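Polar fleece is a soft knitted fabric, usually made of polyester. The knit is brushed with small wire hooks until the loops break and stand up, and then the surface is cut to an even height. The result is called pile.
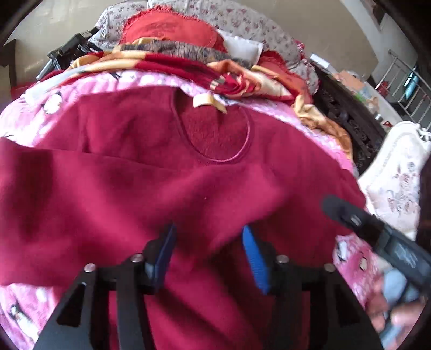
What does the weight of a fleece mean?
It is the mass of one square meter of the fabric in grams. A 200 fleece is a middle weight for everyday wear, and a 300 fleece is meant for cold weather.

Small mills often sell fleece under their own names. The mill in Tretville makes a double-brushed type called Drastik, which is sold mainly for blankets and children's clothes.

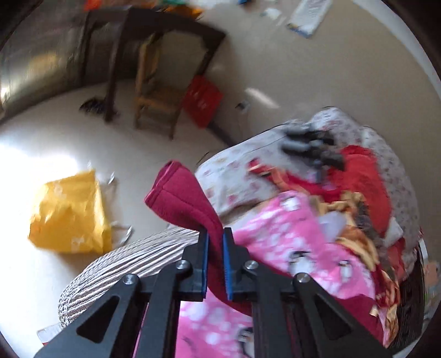

Dark maroon cloth, folded over.

Fleece holds warm air between its fibers – this is why it feels light for its warmth. Wind passes through it easily, so in the mountains it is worn under a shell. It takes up little water and

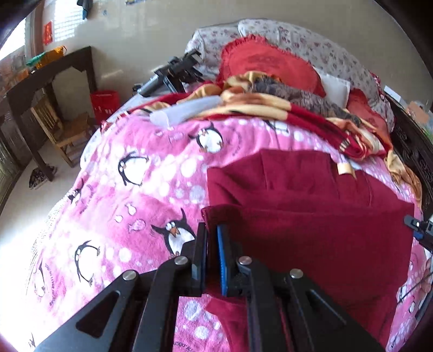
dries quickly after washing. The usual advice is a cool wash, turned inside out, without softener. A hot iron can melt the pile, and the damage cannot be repaired. 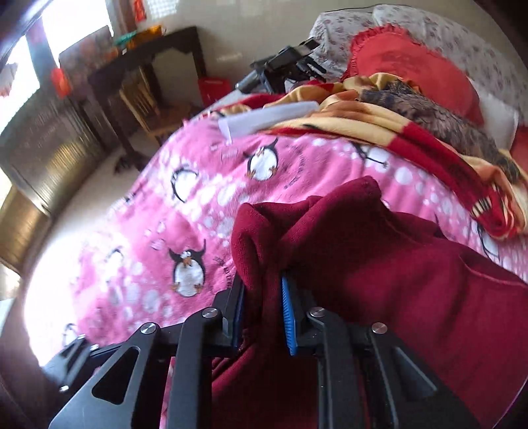
Pilling is the most common fault of the fabric. Loose fibers come out of the pile and twist into small balls, first at the cuffs and under the arms. Thickness also matters in sewing. A maroon fleece pinched up from a bed makes a raised fold with a rounded edge, where a thin cotton would give a sharper one, and for this reason hems in fleece are often left single. Liudmyla Maksymiv, in her sewing manual printed in Stemivitz, recommends a stretch stitch and a ballpoint needle.

Last changed: 20/07/2014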